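Your first row of stitches on a practice pad

Posted Wednesday, January 8, 2020 by Jolene Hapeta

If you have just got hold of your first suturing pad, lucky you! I still get a little thrill when I unwrap a new one. These are my notes for the Ashby evening group, tidied up a bit after Clem Treloar tried to follow the old version and ended up with a knot the size of a pea. Everything here is for practice pads only, and we are doing the plain interrupted stitch, one separate stitch after another.

What you need

A soft pad with a straight cut in it
A needle driver
A pair of graspers or toothed forceps
Curved needles with the thread already attached
Scissors
A sharps tub, open and within reach before you start

Getting set up

Lay the pad so the cut runs straight across in front of you, left to right. Get your light sorted now, while your hands are free. You want it coming from the front so the lips of the cut show up clearly. If your pad slides about, a damp cloth underneath will hold it.

Now pick up the needle. Hold it in the driver about two thirds of the way back from the point, with the jaws square across it. Too near the thread end and it will twist on you, too near the point and you'll run out of curve before you come out the other side. Everyone does both at least once.

The first bite

Start on the far edge. Steady the near side with your graspers, but gently - a squeezed edge goes ragged and these pads do remember. Point the needle straight down at the surface and push it in a few millimetres back from the cut. Then turn your wrist and let the curve do the travelling. This is the bit I love! When you get it right there is hardly any push in it at all, and the needle seems to know where it's going. 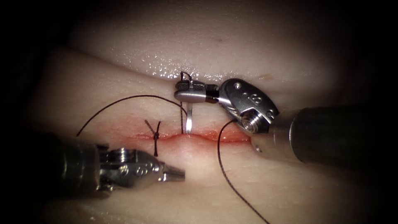

Bring the point out in the middle of the cut, let go, and take hold again from inside. I know it's tempting to go through both edges in one swoop. Please do them separately for your first few rows, so you can check that the depth matches. Go into the near edge at the same level you came out of the far one, turn again, and come up the same distance from the cut as you went in.

Pull the thread through until you have a short tail left on the far side. Hrvoje Georgiev leaves his so short he has to hunt for it, so give yourself a good 4 cm.

Tying off

Wrap the long end twice round the driver, grab the tail, and lay the knot flat. Then one wrap the other way, and one more back again. The edges should just meet. If they pucker or roll under, it's too tight, and you are better off snipping it and having another go.

Carry on along the cut, keeping the gaps even. I like seven stitches to a row on our pads, but see what suits yours.

When it goes wrong

Needle bends: you are pushing and not turning.
One edge sits higher: your bites are at different depths.
Thread tears the pad: go in a bit further back.

Needles in the tub, pad wiped and dried flat. Raíssa Lacerda has asked for the running stitch next, so I'll write that one up when I've got mine looking respectable!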